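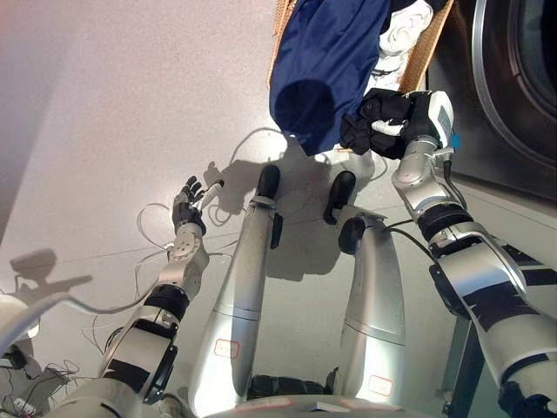
On the floor by the washer

My bike was stolen in January, from the bike cage under our building, and I've been putting off writing about it. Partly I was embarrassed (more on the lock in a minute) and partly I kept thinking there would be an ending to wait for. It's been long enough now that I think I should just tell you what happened, especially as four of you have emailed me over the past year about thefts of your own and I sent back very cheerful advice that I hadn't followed myself.

It was the green Riltar, for those who remember it from the lake posts. I paid $1,050 for it the summer after I moved to Haniveck, which was more than I'd ever spent on anything with wheels that didn't also have a heater, and I rode it nearly every day until the weather got silly. Then it went down into the cage for the winter, with a cable lock on it, and I more or less stopped thinking about it. I'd walk past the cage with the recycling and sort of see it in there, the way you see a couch.

On a Monday I walked past and didn't see it. I went on to the recycling bins, emptied my bag, walked back, and only then did my brain catch up with me. I stood there holding the wire door for quite a while. The padlock on the cage was closed and looked perfectly fine. My cable was lying on the concrete in two pieces, very clean at the ends, and the bike on either side of mine hadn't been touched.

I'd like to say I went straight upstairs and called it in. What I did was knock on Ermira Tomić's door, because she has lived in the building longer than anyone and because I wanted somebody to be upset with me. She was wonderfully upset. She put her shoes on and came down to look at the cable, and said a word in Albanian that she wouldn't translate, and then she asked me the question I had been hoping to avoid, which was whether I'd written down the serial number.

I had not written down the serial number.
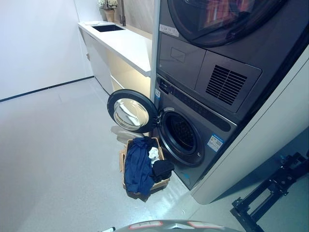 6 min read

Let me back up and tell you about reporting a bike stolen, in case you've never done it. In Haniveck you can do it online if nobody was hurt and you didn't see who did it. The form is long but it isn't unkind. It wants the make, the model, the color, the wheel size, anything odd about it (a bell shaped like a ladybug, in my case), what it was worth, and when you last saw it. That last one stumped me. I knew it had been there before Christmas. I was fairly sure it had been there at New Year's, as I'd gone down to borrow my own pump. After that I couldn't swear to a thing. I ended up giving a window of a couple of weeks and feeling like a very poor witness to my own life.

And then it wants the serial number, which on most bikes is stamped underneath, where the pedals go through. I'd never once turned mine over to look. I went through every photo on my phone hoping I had accidentally caught it, and I can tell you that I have a great many pictures of that bike leaning against things and not a single one of its belly. The shop where I bought it was the old Sultora Cycle on Camacho Street, and longtime readers will know it closed. I did find the receipt, folded inside a cookbook, and the receipt had my name, the price, the date and a space marked "serial" that somebody had left blank. I could have cried. I did, a little, into the cookbook.

I sent the form in without it. Two days later an officer called me, which I hadn't expected at all. She was friendly and she didn't hurry me. She asked whether the building had a camera on the garage door (it does, and it points at the ramp, and it records over itself after a week) and whether the cage lock had been changed lately. I said no. She asked how many people had a key, and I said every apartment, and she asked how many apartments that was, and when I said 29 there was a small silence on the line. Add the people who've moved out and never gave theirs back, and the dog walker, and whoever had the place before me. I had always thought of that cage as locked. I suppose it's locked in the sense that you need to be one of a small crowd to open it.

She was also plain with me about my chances. Bikes do get found, she said, sometimes a whole row of them at once in somebody's rented storage, and then the police have a room full of bikes and no way of knowing who belongs to which. With a number they can look it up and phone you the same afternoon. Without one they're going on "green, has a bell," and the bell is usually the first thing off.

The insurance part was short. My renter's policy does cover a stolen bike, and I had a happy ten minutes reading it until I got to the deductible, which is $1,000. You can do that sum yourself, and then you can take off something for the bike being six years old, and you'll see why I didn't bother with a claim. I've since moved the deductible down. It costs me a bit more each month and I don't love it, but I looked at what else I own that could walk out a door and it's all the same size of thing. A laptop, a sewing machine, a coat I'm fond of. 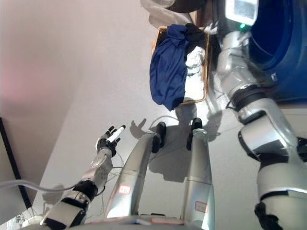
Black feet, pale floor

Now the lock. I know, I know. I'd had that cable since my first bike and it had cost me next to nothing, and I had told myself it was fine for indoors. The officer didn't scold but she did mention that a cable like mine goes with a pair of hand cutters in the time it takes to say so. I've read a lot about locks since then, far too much, mostly in bed, and I've ended up with a hardened U-lock and a ground anchor, which came to $179 for the two. The anchor is bolted into the floor of the cage with the landlord's blessing (in writing, after three emails). Ermira has one too now. She doesn't have a bike, she has a shopping trolley and a folding cart, and she's locked both of them to it, and I wouldn't care to be the person who tries.

We did also get the cage re-keyed. I put a note under every door asking who was in favor, and I'd expected grumbling about the new key deposit, but nearly everyone wrote back, and two people wrote that they'd lost things from down there as well. One was a child's scooter and one was a set of snow tires! Neither had told anybody. They both assumed they'd been careless somehow, or that it wasn't worth a report for something so small. I'd have thought the same. But I asked the officer when she called back to close things off on her end, and she said they'd much prefer to have the small ones, as three little reports from the same garage look very different on her screen from one.

So both neighbors filed, late as it was, and now there are three. I don't know what will come of it. The last letter I had says my case is inactive, and that it opens up again if there's new information. I've pinned it to the fridge under the pizza menu, I'm not sure why.

I'm riding a secondhand bike at the moment, a heavy blue thing with a squeak on the left side that two different people have failed to fix for me. I bought it from a retired bus driver out past the reservoir, and before I handed over the money I turned it upside down on his lawn, checked the number against the city's stolen list on my phone, and took a picture. He held the front wheel still for me while I did it. The number's also on a card in my desk, and in an email to myself, and Ermira has it on the back of her calendar.

If you've got a bike in a shed or a hallway or a cage, would you go and turn it over this weekend? It took me four minutes, and most of that was finding my glasses. I'm still looking for a ladybug bell, by the way, the metal kind with the lever on the right. The ones I've seen are all plastic, so if your local shop has one tucked away at the back, leave me a comment and I'll gladly pay the postage.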